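Records Retention and Filing Readiness Checklist
Small Employer Clients, Payroll and Information Returns
Reviewed April 14, 2022

Client: Skinley
Client file: 532
Type of review: annual, on site and by document request
Marks used: OK, Needs work, Open, N/A

Part A. Employer accounts and authority

A1. Federal employer identification number matches on all returns, deposit records and bank forms.
OK.

A2. State withholding and unemployment account numbers on file for every state where an employee works.
Needs work. One employee moved out of state and still shows the old state in payroll. The client has started the new registration but has no account number yet. Keep the application receipt in the file until the number arrives.

A3. Signed power of attorney on file, covering the right forms and the right years.
Needs work. The form on file lists income tax years only. It does not mention employment tax returns. We cannot discuss a payroll notice with the agency under this form. New form sent for signature.

A4. Responsible person for payroll deposits named in writing.
OK. The memo was updated after the change in ownership. The client should understand that naming one person does not settle who may be held liable for unpaid withheld taxes. Anyone with authority over payments can be looked at.

Part B. Deposits and quarterly returns

B1. Deposit schedule for the year confirmed against the lookback period.
OK. Worksheet is signed and dated.

B2. Deposit confirmations kept for every payroll.
Needs work. 6 confirmations missing. The bank statements show the money leaving the account, but a bank line does not show which quarter or tax type the payment was applied to. Client to print the confirmations from the payment system and file them by quarter.

B3. Quarterly returns agree with the payroll register.
OK for three quarters. Fourth quarter differs by 200 dollars, traced to a manual check that was voided and reissued. Correction is in the register. No amended return needed, as the return carried the right figure.

B4. Quarterly wages added up and compared with the wage statements.
OK. Comparison sheet attached to the file copy.

B5. Notices answered by the date shown on the notice.
Open. One penalty notice for a late deposit was found unopened with the vendor mail. The response date has not passed. See the comment below.

Comment on B5. The client believes the deposit was made on time and that the bank rejected it for a wrong account digit. If so, we need the rejection record, the date the client learned of it, and the date of the second payment. A request to remove the penalty should be in writing and should attach all three. A phone call alone leaves us with no record of what was said. The client should not pay the penalty and ask for relief at the same time without talking to us, since the order affects how the request is handled.

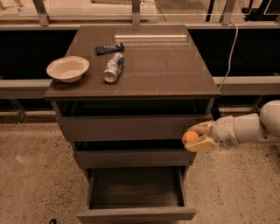
Part C. Contractors and information returns

C1. Taxpayer identification form collected before first payment.
Needs work. Forms are present for all regular contractors. The form from Zovow was collected after two invoices had been paid. No backup withholding was taken on those payments. The name and number given are complete, but the late date should be noted in the file.

C2. Legal name on the form matches the name on the information return.
Needs work. The form for Kazlauskienė carries the letter ė. The accounting software dropped it and printed a blank space in its place, which splits the name in two. Enter a plain e in the software. Leave the signed form as it is.

C3. Written contract on file for each contractor.
OK, except Fusus. That contract expired in June and work has gone on under the old terms. Client to renew or put the terms in a short letter.

C4. Worker status reviewed for anyone paid as a contractor all year.
Open. One worker keeps set hours and has no other customers that we know of. Neither fact decides the question, but together they call for a closer look. Questionnaire left with the client.

C5. Copies of filed information returns and proof of filing kept together.
OK.

Part D. Storage and retention

D1. Employment tax records kept at least four years after the tax is due or paid, whichever is later.
OK. The client keeps seven years.

D2. Electronic copies readable and backed up.
OK. Three older scans were opened at random and all pages were legible.

D3. Paper records with Social Security numbers kept locked.
Needs work. The cabinet has a lock but the key was in it. Move the key.

D4. Petty cash and expense reimbursements supported by receipts.
Needs work. Reimbursements of 1,000 dollars were paid to one employee with a card statement as the only support. Without receipts and a business purpose, the amount may have to be treated as wages. Client to ask the employee for the receipts now.

Items to clear before the next quarterly return: A2, A3, B2, B5, C4, D4.
Items that may wait for the next annual review: C3.
Reviewer's copy to client file. Second copy to client by mail.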